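Planning a gripper cell: common questions

14 shares – 2 comments

What should we budget for first?
The gripper, the arm and the mount come as one quote from Hourani. Guarding, floor work and training do not. Ask for those on separate lines so you can compare them.

How long does delivery take?
Standard arms ship from the Flanovport warehouse in two weeks. Custom fingers take longer, and the date is confirmed with the order.

Can we lease?
Yes. Leases run 52 or 76 weeks. Service visits are included in the longer one only. Everett Pettigrew handles lease questions and is in the office until noon on Thursday.

Do we have to buy a simulation study?
No, but we suggest it for tight rooms. It is billed once and credited if you order within the quarter. Send wall positions, finishes and anything that can't be moved – cabinets, pipes, drains.

Who owns the study files?
You do. We keep a copy for service.

Should we buy spare finger pads?
Order one set with the gripper. Pads are a wear item and are not covered by the warranty. 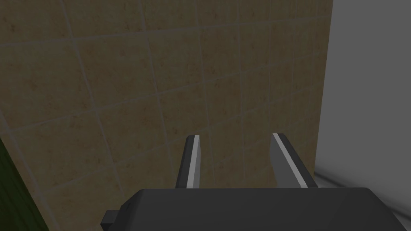 Reach and Clearance

How close to a wall can the gripper work?
It depends on the finger length and the approach angle. In a simulated run like this one, with the open fingers close to a tiled wall near its corner, we check the housing as well as the tips. The housing is much wider than one finger and often sets the limit.

What if the room changes after the study?
Send the new measurements to Knut Haberkorn before you sign off on the mount. One revision is free.

Does the Tratthorpe office do site visits?
Yes, by appointment. Travel is charged at cost.

2 comments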